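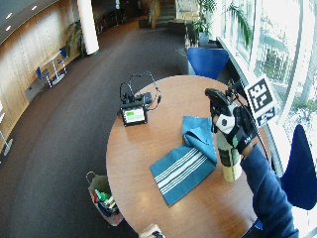 barkonstead replied:
Striped towels always read smaller once folded, so I wouldn't judge the size off the fold. What is the finish on the table? If it is shellac, keep damp cotton off it altogether.

Forum home | Surfaces | Laundry | Search | Log in

grainline60:
Finish unknown. Bought secondhand in May, round top, orange-brown, high gloss. The teal towel is the one I use for wiping down. Question is whether to fold it flat or leave it bunched between passes. I get streaks either way.

jellalico_17:
Fold it. A bunched towel applies uneven pressure and the streaks follow the ridges. Quarter fold, turn to a clean face after each pass. Keep any woven stripe band off the working face, as the yarn is often a different weight and drags.

barkonstead:
Disagree on the stripe. On my Skinis towels the band is the same yarn, only dyed differently. Feel it with a thumb before writing it off.

jellalico_17:
Fair for Skinis. The Georgiou ones have a raised band and it leaves a visible line on gloss.

grainline60:
No raised edge on mine that I can feel. What about product? I have been putting polish directly on the wood.

tung_and_groove:
Put it on the cloth. A bottle left standing on gloss leaves a ring if there is any residue on the base. Wipe the base first, or park it on a saucer. I refinished a 29 inch top for exactly this reason.

barkonstead:
A saucer is overkill. Wipe the base and carry on.

tung_and_groove:
It was 17 hours of sanding and recoating. I will keep using the saucer.

jellalico_17:
For the streaks: wash the towel at 60 without softener. Softener residue smears on gloss and no folding method will fix it.

grainline60:
Softener has been in every load. Will rewash and test on the underside first.

Last updated: May, 5 pm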